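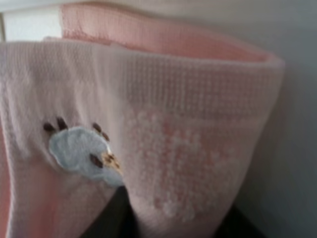
Le bonnet chauffant Luvden, je m'en sers tous les jours au salon et c'est le seul article de la gamme Adilgate que je recommande les yeux fermés (pour les brosses, on en reparlera !). C'est un bonnet souple pour les soins profonds, les masques et les bains d'huile, avec une doublure amovible qui se pose directement sur la charlotte. On me demande souvent à quoi ressemble la matière de cette doublure : pensez à une chaussette de bébé en maille gaufrée, comme la rose pâle de la photo, avec ses tout petits carrés en relief. La doublure a ce genre de grain, en gris, et elle ne glisse pas sur le plastique quand la cliente penche la tête pour lire.

## Ce que j'aime

Le poids, d'abord. 461 g avec le boîtier, câble non compris, et franchement sur une nuque fatiguée ça change tout par rapport au casque rigide que j'avais avant. Il y a 2 niveaux de chaleur, le doux et le fort. Je travaille presque toujours sur le doux, je garde le fort pour les cheveux très épais ou les boucles serrées qui boivent mal le produit. La chaleur monte tranquillement, sans point brûlant au-dessus des oreilles, et ça, sur d'autres modèles, je l'ai eu plus d'une fois !

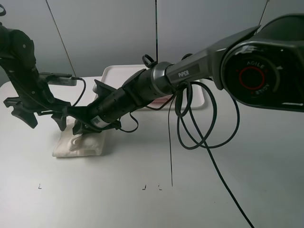 Le cordon de serrage se règle d'une main, derrière, et il tient sur les petites têtes comme sur les grosses masses de tresses. Seul bémol : le bouton du minuteur est un peu dur quand on a de la crème plein les gants. Je le règle avant de commencer, c'est devenu un réflexe.

## Comment je l'utilise

Soin appliqué mèche à mèche, charlotte, bonnet par-dessus, niveau doux. Pour un masque classique je laisse le temps indiqué sur le pot. Après l'arrêt, j'attends encore 5 minutes avant d'enlever la charlotte et je rince à l'eau tiède. Jamais sur une décoloration en cours, jamais sur un cuir chevelu irrité, et on débranche toujours avant de retirer la doublure.

## Fiche rapide

- Modèle : Luvden, bonnet souple pour soins
- Poids : 461 g, boîtier compris
- Niveaux de chaleur : 2
- Minuteur : jusqu'à 60 minutes, arrêt automatique
- Doublure : amovible, lavable en machine, séchage à l'air libre
- Coloris : gris ou prune

La doublure de rechange est vendue séparément, et je vous conseille d'en prendre une tout de suite si vous enchaînez les rendez-vous. Celle du vieux modèle Whitlock ne va pas dessus, les pressions ne tombent pas en face (j'ai essayé, évidemment). Le prune part vite, écrivez-moi avant de commander si vous y tenez, je regarde ce qui reste à l'atelier Drirnavwood et je vous le mets de côté.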